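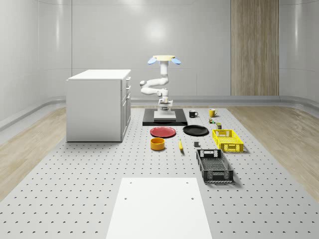
**Do I have to remove the old Jasthorpe scenery before installing the new one?**

Leave it where it is until the new package has loaded once, then remove it in step 6.

## 4. Installing the Jasthorpe airfield scenery

The package needs 2,911 MB of free disk space and the Tollon scenery manager. Close the simulator before you start.

1. Open Tollon and select **Packages > Add from file**.
2. Choose the Jasthorpe archive. Don't unzip it first.
3. Pick your add-on folder. The default is fine for most people.
4. Click **Install** and wait for the file check to finish. It should report 351 files.
5. Start the simulator and load any aircraft on runway 30. The first load takes almost 30 seconds longer than usual while the ground textures are built.
6. Quit the simulator, go back to Tollon, and uncheck the old version in the package list. Click **Remove unchecked**.

**Note:** If the file check reports a lower number, your antivirus program has probably held something back. Add the add-on folder to its list of exceptions and repeat steps 2 to 4.

**Caution:** Removing the old version also deletes its saved parking positions. Export them first from **Packages > Export positions** if you want to keep them.

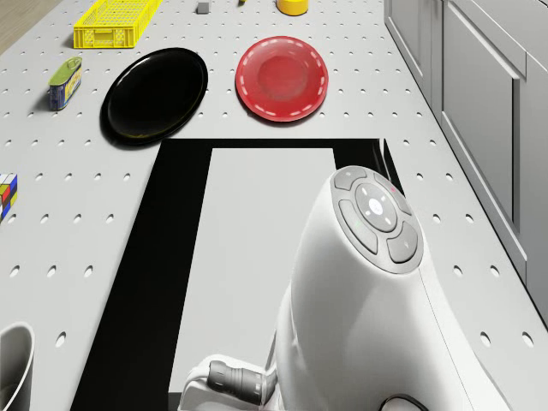 *Figure 4.2 – White tabletop with a yellow basket, plates and a gray cup.*

### 4.1 Headset settings

The hangar interiors are heavy in VR. With a Holo headset, set **Interior detail** to Medium and turn off **Moving ground crew**. You can raise both again for flat-screen use – the settings are stored separately.

If the windsock shows in one eye only, install the July hotfix on top of the main package. The fix is by Rüdiger Rathjen, who also redrew the taxiway signs. Restart the simulator afterward. Reloading the flight does not pick up the change.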